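Cahier d'atelier — teinture, août

Repris ce matin à 9 h le bain de garance laissé en plan. L'eau de Kuterville est très calcaire et cela se voit dans la couleur : le rouge tire vers la brique dès que la laine reste au repos dans la cuve. Avec l'eau de pluie, la même racine donne un ton plus froid. Racine du lot Lahlou, broyée fin, trempée depuis la veille.

Mordançage à l'alun, comme d'habitude. Pesée des écheveaux secs : 1 048 g pour le premier lot, 1 259 g pour le second. J'avais noté 1 000 g tout rond sur l'étiquette du premier, à corriger.

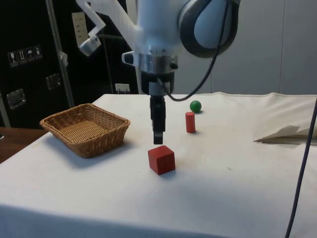
Montée en température lente, palier à 65 °C. Au-dessus, les bruns sortent et on ne les rattrape pas. Le thermomètre Zustent retarde toujours sur l'autre, je me fie à l'ancien. Le second lot a pris moins vite ; laine plus grasse, lavage sans doute insuffisant. À relaver avant le prochain essai, savon neutre, deux rinçages.

Pincée de craie dans la cuve d'eau de pluie seulement. Rien dans l'autre.

Sorti les écheveaux à 16 h, essorés à la main, étendus à l'ombre. Le lot 2 est inégal près des liens — trop serrés. Refaire les ligatures en huit, plus lâches.
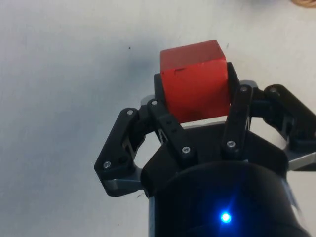
Karim Naciri trouve que le palier est trop court et qu'il faudrait laisser les laines refroidir dans le bain toute la nuit, quitte à perdre un peu de vivacité. Selon lui, l'inégalité vient de là autant que des liens. À essayer sur un petit écheveau du lot 2.

Leidy Muñoz demande un échantillon de chaque pour le nuancier Kusness. Couper 20 cm, étiqueter avec l'eau utilisée.

Reste à faire : filtrer le bain épuisé et le garder pour les roses, racheter de l'alun, nettoyer la grande cuve.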